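Tanner Road Bridge Enters Its Final Phase: An Interview With the Project Manager

Apr 15, 2023

Work to replace the Tanner Road bridge over the Vondent River has reached its final phase, and drivers who have used the posted detour through Ovdale will see several changes before the new deck opens to traffic. Luzius Camenzind, project manager for the county's Department of Roads and Bridges, discussed the remaining work with the department's information office.

The new structure is 942 feet long and carries two lanes, with a paved shoulder on each side. The bridge it replaces had no shoulders. "A stalled car on the old bridge closed a lane until the tow truck came," Mr. Camenzind said. "Drivers will now have a place to pull over."

Crews finished placing the concrete deck at the end of the winter season and are now installing the expansion joints and the barrier rail. Mr. Camenzind said the joints were moved ahead of the rail in the schedule after a supplier confirmed early delivery. "We had the crew and we had the material," he said. "It made sense to go ahead."
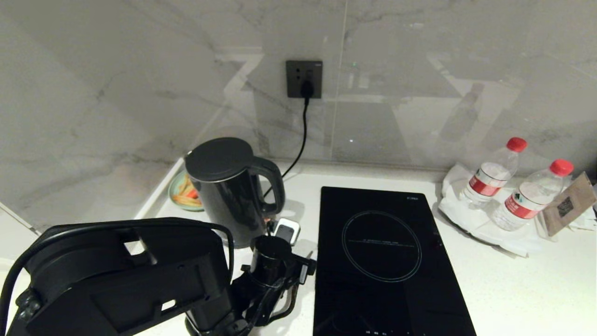
An electric kettle and a cooktop on a white countertop.

The detour has been the main source of calls to the department. Trucks leaving the Fliltlow industrial park must travel over six additional miles in each direction, and residents of Ovdale have raised concerns about traffic near the elementary school. The department lowered the speed limit on that section and retimed two signals. Mr. Camenzind said the temporary limit will remain in place until the detour signs are removed.

Hubert Grabner, the department's traffic engineer, said that the east approach will be paved at night. "Access to driveways will be kept open at all times," Mr. Grabner said. "There may be short waits behind a flagger – we ask for patience."

Lane striping depends on dry weather and pavement temperature, and the department has not set an opening date. Notices will be mailed to property owners along Tanner Road before paving begins. Questions about driveway access may be directed to the department's front desk during business hours.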